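Hullmont Loft FAQ - upstairs landing, bins, water

Where does the trash go?
Pedal bin on the landing. Kitchen bags go straight down to the alley, not in there pls. Liners are under the sink, 22 to a roll.

Who changes the bag?
Whoever fills it. Tie it, take it down, new liner in. Lid has to close all the way. 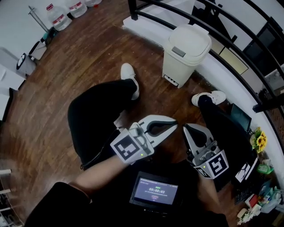

Can I order more water?
Yes, text Annelies Smits before noon and it comes next morning. Max 4 jugs upstairs at one time. Keep them in a row along the wall like the three big ones with red caps, and leave the floor by the railing clear so people can get past. Empties go down to the back door, caps on.

Can I hang stuff on the railing?
No. No coats, no bags, no plants. Things drop on people downstairs.

Shoes ok on the wood floor?
Sneakers fine. Heels and cleats off at the door. Spills, wipe right away, dont use the steam mop.

Deposit?
$200, back within 8 days if the landing is cleared and swept. Questions about that go to Nhyira Amissah, not the front desk.

Lost something?
Check the shelf first, then ask. We keep things til teh end of the month.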